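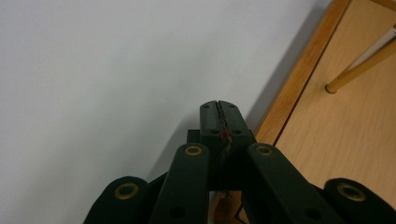

Young-sook Won wrote in to ask whether the wooden bars for the shelf kits need sanding again before they go out, as a few of hers had light scratches near one end. They don't. Fine marks rub out with a soft cloth and a little wax, and only deep ones should go back in the tray.

We have 109 kits left to pack for Walldale and would like them boxed by the end of November. Please check two things on each bar.

The first is the metal pin in the side. It should stick out a short way and sit straight - if it wobbles, put the bar aside for A-yeong Sun to glue. The second is the cut end, which should be flat so that the shelf stands level. Wrap the bars singly, with the pin side facing up in the box.

Spare pins are in the jar by the sink, almost 500 of them.

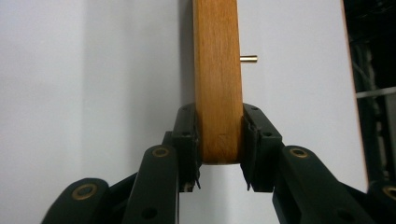

Opening times in November

The workshop opens at ten as usual and closes at four.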